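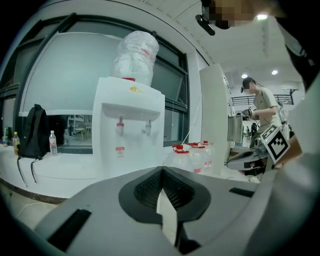
窓際に設置された給水器

植物性プロテイン粉末の溶解方法および保存に関する意見交換

投稿者:verdale_kanri
2021年2月20日
会員各位。表題の件につきまして、ご意見を賜りたく投稿いたします。当方では、職員向け軽食の一環として、Gudiaのえんどう豆プロテイン(無香料、735g入り)を試用しております。常温の水で溶かした場合、底に粉が残るとの指摘が複数の利用者から寄せられました。湯を用いるべきか、あるいは製品そのものを変更すべきか、検討の参考とさせていただきたく存じます。なお、購入の上限は1袋3000円(税込)と定めております。

投稿者:K.Ondieki
ご照会の件、当方の経験から申し上げます。えんどう豆由来の粉末は、先に粉を入れて水を注ぐと、ほぼ確実に塊が生じます。水を先に容器へ入れ、粉を二度に分けて加える方法をお試しください。湯の使用はお勧めいたしません。熱い液体を密閉容器で振ると内圧が上がり、蓋が外れるおそれがあります。

投稿者:sanne_v
Ondieki様のご意見のうち、密閉容器に関する部分には同意いたします。ただし、湯の使用を一律に避けるべきとのご見解には賛同いたしかねます。開放した器で少量のぬるま湯を用いて練り、その後に冷水で延ばす方法であれば、内圧の問題は生じません。抹茶を点てる際の手順に近いものとお考えください。当方ではこの方法を昨年7月より採用しており、粉残りに関する苦情は受けておりません。

投稿者:K.Ondieki
補足をありがとうございます。少量で練る手順については承知いたしました。一方で、共用の場において、利用者全員に練る作業を求めることが現実的であるかは疑問が残ります。器と匙の洗浄も必要となります。手順は簡素であるほうが守られやすいというのが当方の考えです。

投稿者:Nyokabi Okoth
横から失礼いたします。溶け方の問題と併せて、保存方法もご確認ください。開封後の袋を給湯設備や流し台の近くに置いておりませんでしょうか。湿気を吸った粉末は、どのような手順を踏んでも均一には溶けません。当方の事例では、置き場所を扉付きの棚に移したのみで、塊の発生が明らかに減少いたしました。計量匙を袋の中に入れたままにすることも、お控えいただくのがよろしいかと存じます。濡れた手で触れた匙が袋に戻されるためです。

投稿者:verdale_kanri
皆様、早速のご回答に御礼申し上げます。Okoth様のご指摘につきまして確認いたしましたところ、袋は流し台の脇に置かれており、匙も袋に入ったままでございました。本日付で移動いたします。併せてお尋ねいたしますが、製品をFesariの大豆タイプに変更した場合、溶けやすさに差はございますでしょうか。

投稿者:akinyi_ny
Fesariの大豆タイプを2袋使用した者です。溶けやすさは、えんどう豆よりやや良好という印象でした。ただし甘味料の後味が強く、無香料に慣れた方には不評でした。また、大豆は表示上の注意を要するアレルゲンです。共用の場に置かれるのであれば、原材料表示を容器にも転記し、利用者へ事前に周知することが必要と考えます。

投稿者:sanne_v
akinyi_ny様のご意見に賛成です。加えて、別容器への詰め替えを行う場合には、賞味期限と開封日も記載すべきです。なお、後味につきましては個人差が大きく、当方の利用者からはむしろ好評でした。製品の評価として「不評」と断じるのはいささか早計ではないでしょうか。

投稿者:akinyi_ny
ご指摘のとおり、当方の利用者に限った感想でございます。表現が不足しておりました。

投稿者:C.Kashindye
粉末を共用とすること自体について、一言申し上げます。当方では袋入りを廃止し、Georgiouの個包装に切り替えました。1食あたりの価格は197円となり、割高であることは否めません。しかし、衛生管理、計量の誤り、保存の三点に関する問い合わせが大幅に減りました。予算の上限を袋単位で定めておられるとのことですので、1食あたりの単価で再検討されてはいかがでしょうか。

投稿者:K.Ondieki
個包装の利点は理解いたしますが、包装ごみの増加を考慮いたしますと、直ちに賛成はいたしかねます。利用者が固定されている場であれば、袋入りでも管理は可能です。

投稿者:C.Kashindye
ごみの件は当方でも課題となっております。利用人数と頻度によって結論は異なるものと存じます。verdale_kanri様の施設では、1日に何名程度が利用されておりますか。

投稿者:verdale_kanri
利用者数の記録を取っておりませんでしたので、来月より記入表を設けることといたします。当面はGudiaの製品を継続し、水を先に入れる手順を棚の扉に掲示いたします。ぬるま湯で練る方法につきましては、希望者への案内にとどめます。大豆タイプは、アレルゲンの周知方法が定まるまで導入を見送ります。

投稿者:Nyokabi Okoth
承知いたしました。掲示には「使用後は袋の口を閉じること」の一文もお加えください。当方では最も守られなかった項目でございます。

投稿者:verdale_kanri
追記いたします。記入表の集計が整いましたら、本スレッドにてご報告申し上げます。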